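From: Thenmozhi Pai
To: Griltcombe Village Hall and History list
Subject: Re: [griltcombe] The parish magazines - what to do with the boxes?

Dear Abílio, and dear everyone,

I've been meaning to answer this since it came round and have started twice, once on my telephone while waiting for the bus, which I don't recommend. So forgive me if I go on a bit now that I'm at a proper table with a pot of tea.

Abílio Barreto wrote:

> Hello all,
>
> As most of you know I've had the old parish magazines in my spare
> room since the Baptista house was sold. There are 19 boxes and my
> daughter would like the room back by February, when the baby is due.
>
> The way I see it we could (a) offer the lot to the record office
> at Stultemdale and hope they say yes, or (b) scan them ourselves and
> then decide about the paper. I'm told some of the early ones are
> not held anywhere else. I haven't looked properly because I don't
> like to keep opening the boxes.
>
> Does anybody have views? Also does anybody have a dry loft?
>
> Best wishes,
> Abílio

First of all, congratulations to your daughter! What lovely news, and I do think a baby outranks a magazine.

I have views, I'm afraid, and no loft. My strong feeling is that we should do both things, but in the right order. I rang Stultemdale and spoke to a very kind woman on the desk who said they would be glad to look at a list before they look at any boxes. She didn't want a grand catalogue, only the title, the month and year, and a word on the condition. If it has been nibbled, say nibbled. She also said they would sooner have a run with gaps in it than a run somebody has tidied by throwing out the duplicates, as the duplicates often have different advertisements in the back. I hadn't known that and I was rather ashamed, having once put a whole carrier bag of "spares" out for the paper collection. We won't dwell on it.

I did come over and look in the top two boxes while you were away (your neighbour let me in, I hope that was all right). The magazines at the top are the ones I remember, with the yellow covers and the drawing of the lychgate. Underneath are some thin ones with no cover at all, tied up with garden string, and I think these must be the ones people have been asking after. One has the subscription list for the new bell rope, and there is a long and quite cross letter about geese. Please don't untie them until we've got somewhere flat to lay them out.

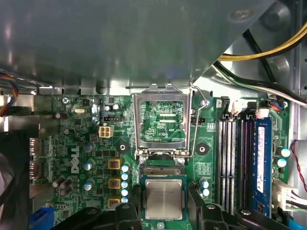 The scanning is where I would ask people to be patient. When we did the school registers we all set to with great energy for a fortnight and came away with 900 pages, and then found that half of us had called the files one thing and half another, and it took poor Muvard's widow most of a winter to put them straight. So let us agree the names first. I'd suggest year, then month, then page, with noughts in front so that they sort themselves. My nephew has been telling me that pictures of pages take up a great deal of room and that one ought to keep them in more than one place, and I do believe him. I've never got on with the insides of computers - show me a green Dell board with its socket standing empty and the little metal plate swung up, and I could no more tell you what goes in it than fly - but I do understand not keeping all one's eggs in one basket. One copy with Abílio, one with me, and one with the school if they'll have it.

Then there is the question of what we scan. I'd do the covers, front and back, and I'd do every advertisement. I know people will say that the coal merchant and the corset lady are not history, but when I was trying to work out which shop my mother-in-law's family had on Pound Lane it was a notice for boot repairs that settled it, and there wasn't a word in the vestry minutes. The flower rota we might leave until last. I say that as somebody who has been on it for a very long time.

On the paper itself, a few things I picked up from the woman at Stultemdale, which I pass on for what they're worth. No sticky tape, however tempting. Take out rusty staples only if they're coming away by themselves. No rubber bands, and if you find one that has gone hard, leave it and let her deal with it. Clean, dry hands are better than those white cotton gloves, which surprised me, but she says you can't feel the edge of the page in them and that is how corners get torn. And nothing on the floor, in case of a leak.

As for where to put the boxes in the meantime, I asked at the chapel and they can let us have the small room behind the vestry. It has a radiator that can be turned down and a door that locks. There's a step up to it, so we shall want people with good knees. I can't lift but I can hold doors and bring cake, and I have the long folding table, which seats eight or takes a great many magazines.

Might we say a morning in the new year, ten o'clock, at Abílio's? If anyone has a vehicle bigger than my little car, would you write to me directly and not to the whole list, so we don't fill everybody's letterbox. And if you have odd copies at home, do please bring them along, even if you think we're sure to have them already. I'm particularly hoping for anything from the years when Canon Baptista's sister was editing, as she put in recipes, and my marrow chutney page is missing its second half. I've been guessing at the vinegar ever since.

One more thing and then I really will stop. Somebody asked after the tithe map, and whether the 1570 on the back is a date. I had another look with the magnifying glass and I'm now fairly sure it's a shelf number. The paper is nowhere near old enough, sad to say.

With love to all, and thank you, Abílio, for giving them house room all this time,

Thenmozhi

--
Griltcombe Village Hall and History list
To leave the list, send a message with the word "leave" in the subject line.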